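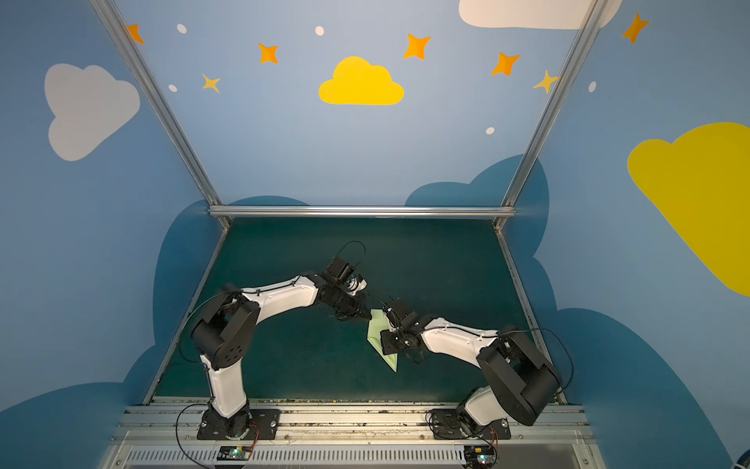
Checking a two-arm paper folding policy before you believe it

May 21, 2018
Filed under: tooling, evaluation

Every few weeks someone sends me a clip of two arms folding a sheet of paper and asks how to get the same result. My first question is how many attempts they threw away before the good one. Folding is a fine task for fooling yourself. The paper does a lot of the work, and a half-decent replay of a recorded motion can look like skill for a long time.

What follows is the routine I use to find out whether a policy is doing anything useful. It assumes you already have two small arms on a shared rail, a way of recording demonstrations, and a trained policy that seems to work. I use Kuddale for logging and playback. You can use something else, as long as it stamps every message with the time it was captured and not the time it reached the disk.

What you need

A set of recorded demonstrations. I had 200 for the first round and 400 for the second.
A plain replay script with no learning in it at all.
A ruler, some tape and a stack of paper from the same packet.
An afternoon when you don't need the result to be good.

Step 1. Check the clocks

Do this even if you did it in February. Each arm has its own control board, and each board has its own idea of when things happened. Tap both grippers together lightly, record it, and look at the joint readings from the two sides. The bump should land at the same moment in both. On my setup the left arm was 55 milliseconds behind the right, and I had trained on it that way for weeks.

You can shift the logs afterwards with the Kuddale align command:

kuddale align --ref right --shift left

Don't trust its automatic estimate. It lines up the biggest movement on each side, and in a folding task the two arms often make their biggest movement at different times. Pick the bump by hand.

Step 2. Run the dumb baseline

Take one good demonstration and play it back 30 times with a fresh sheet each time. Put the paper in the same spot, using tape marks on the table. Write down how many come out with the crease where you wanted it.

People skip this because it's boring and because the answer can be rude. My replay script beat my first trained policy. If yours does too, stop and fix that before you read any further.

Step 3. Move the paper

Now shift the starting position by a centimetre, then two, then turn the sheet a little. Run the replay and the policy on the same set of positions, in mixed order. Replay should fall apart quickly. If the policy falls apart at the same rate, it has memorised a path and is ignoring the camera.

A quick way to confirm that is to feed it a frozen camera image from the start of the run. A policy that carries on happily with a frozen image was never looking.

Step 4. Watch the handover

Most of my failures were at the point where the gripper tips come close together over the paper. Two things go wrong there. One gripper hides the sheet from the camera, or both arms try to own the same bit of space and the controller clips the motion to avoid a knock. The clipping is quiet. The log says the command was sent, and the arm simply doesn't get there.

Plot commanded against measured position for both arms through this stretch. If the lines part company, look at your safety limits before you blame the network. I lost a good many evenings to a limit I'd set myself.

Collision checking with Omorham helps a bit, though its default margins are far too fat for work this close. Shrink them slowly, and keep a hand near the stop button.

Step 5. Score it without knowing which is which

Number the folded sheets on the back, shuffle them, and score them later against a rule you wrote down beforehand. Mine is simple: edges within three millimetres, one crease, no tear. A pointed shape that looks nice while it hangs from a gripper can be well off once you lay it flat and measure it.

What about more data?

Maybe. Going from 200 demonstrations to 400 helped me less than fixing the clocks did. I'm wary of anyone who says the next batch will sort it out, including me.

If you've got a result that survives all five steps, I'd like to see it – with the failed runs left in, please. Config files for the replay script are in the same folder as last time, and the Omorham margins I settled on are at the bottom of the right arm's file.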